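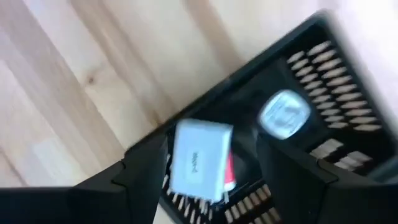 Plultent: two-arm bench handling of small returned goods

Plultent is a set of 1,536 recorded episodes of a two-arm station picking up, moving and putting down small household and tabletop items. It was collected by the returns group at Celbridge in the lab space next to the returns floor. The same group runs the manual benches that the station is meant to take work from, and this file covers both the data and the effect on those benches.

Maintainer: Lihua Lu
Operations contact: Sum-yee Leung
Review and labels: Uzma Yousafzai, Jingyi Qin
Control software: Xue
Station hardware and fixtures: Landberg
Current version: 2

What is in an episode

An episode starts when the operator presses record and ends when the operator presses stop or abort. It holds the following:

camera streams from both arms, including the wrist cameras
joint positions and gripper opening for both arms
a task code
an operator code
an outcome label (done, partly done, aborted)
a free-text note, often blank

Episodes are stored one per folder. The folder name is the task code followed by a running number. Running numbers have gaps where episodes were withdrawn, and withdrawn numbers are not reused.

Wrist camera streams contain a lot of motion blur during fast moves. We did not filter these frames. Printed text on cards and labels is often unreadable in them, so the set should not be used to train or test text reading. The item identity in the metadata comes from the task sheet and was entered before the episode was recorded.

Tasks

There are 22 task codes. Most involve one item and one container or tray. The common groups are:

Remove a loose item from a slotted tray and hand it over
Return a loose item to its tray
Move an item between the table and a basket
Hold an item still with one arm while the other arm works
Clear the space between two larger objects without moving them

The last group was added at the request of the bench staff. Returned goods rarely come to a cleared table, and an early task list written without staff input had assumed that they would. Larger objects such as table lamps are treated as obstacles in these tasks and are never lifted.

Thin items are the hardest part of the set. A card held in the gripper can rotate between the fingers after a correct grasp, and operators used different methods to deal with it. Some put the card down and took it again. Others carried it as it was and corrected at the drop point. Both count as done if the item ends up where the task sheet says. If you are training on the card tasks, split by operator code first and look at the two habits separately.

How it was collected

All episodes are teleoperated. One operator drives both arms through Xue. A second person resets the table between episodes and enters the notes. Operators were drawn from the returns floor and were paid their normal rate for recording time. Training before the first counted episode took one full shift per operator; episodes from that shift are not included.

Recording was scheduled in the morning, before the inbound trucks. In the first weeks it ran over into the receiving period, which left the manual benches short. Sum-yee Leung moved the cutoff to 10:30 and it has stayed there.

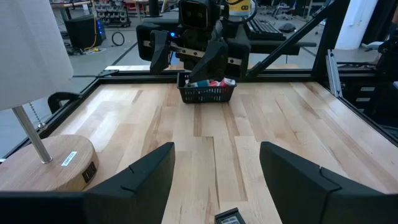

The operator can see both arms directly as well as on screen. Several operators said they stopped using the screen for coarse moves and went back to it only for the grasp. This shows up in the data as a short pause above the item before the fingers close. The pause should be left in if timing matters to your use. We tried trimming it, and the trimmed episodes had gripper motion that no longer matched the arm motion.

Item positions vary between episodes. The reset person was told to place items as they would come out of a returns bag, without measuring. Larger objects were left in place for a run of episodes and then shifted. Items used by the operator or the reset person are sometimes in view and were not cleared away.

Labels and review

Uzma Yousafzai labeled outcomes for the full set. Jingyi Qin relabeled 258 episodes without seeing the first label. Disagreements were mostly between "done" and "partly done" in the tray tasks, where a piece was in its slot but not fully seated. The rule now is that a piece above the rim height of its neighbors is partly done. All tray episodes were checked again under this rule for version 2. Version 1 labels are kept in a separate column for anyone comparing results across versions.

An aborted episode is not always a failed one. Operators were told to abort if they felt rushed, lost track of which arm they were driving, or wanted to restart for any reason. The free-text note gives the reason where one was entered.

Effect on the returns benches

Before the station, a returns clerk opened the package, sorted the contents, checked them against the sheet, repacked and keyed the result. The station is intended to take over sorting and part of the repacking for small goods. Opening, checking and keying remain with the clerk, as does any item that is wet, broken or leaking.

Changes so far:

Each recording shift takes two people off the manual benches. This is a cost of the project and is charged to it.
A new duty, station operator, has been added to the returns job description. It is voluntary and carries a skill supplement.
Clerks may stop the station at any time and do not have to give a reason. Stops are logged by time only, with no name.
The hourly count per clerk is suspended on any bench that receives goods from the station. Mixed work made the old count meaningless.
Repetitive pinch work has gone down on the small-goods bench. Standing time has gone up, as the person resetting the table has little chance to sit.

The standing time problem is open. Yuzhen Lei has proposed rotating the operator and reset positions every hour. The trial starts in May, and the result will be added to this file.

Staff have asked whether the data will be used to rate individual clerks. Operator codes are assigned by Lihua Lu and the key is kept outside the management system. The agreement with the floor is that the codes may be used to study methods and may not be used for pay, scheduling or discipline. Anyone using Plultent inside Celbridge is bound by the same terms.

No positions have been removed from the returns group under this project. The written commitment covers the recording period and the first trial period only. It does not extend past them, and people planning around it should read the wording with their floor lead.

Known limits

One site, one table type, one pair of arms.
Right-handed operators are overrepresented. Many of them led with the right arm even where the left was closer.
Few soft items. Clothing and bags are out of scope.
Daylight changes between episodes and is not recorded in the metadata.
Audio was never captured.
Gripper force is not measured. Closing position is the only available stand-in.

Loading

Use the reader supplied with Xue. The reader checks that all streams in an episode have the same length and refuses the episode if they do not. Version 1 episodes need the compatibility flag, and mixed folders are not supported.

Requests and withdrawals

Operators can ask for any of their own episodes to be withdrawn. Send the task code and running number to Uzma Yousafzai. Withdrawn episodes are removed at the next version, and users holding local copies are expected to delete them when the change list is sent out. Errors in labels go to the same contact. Faults on the station itself go to Sum-yee Leung, who passes them to Landberg.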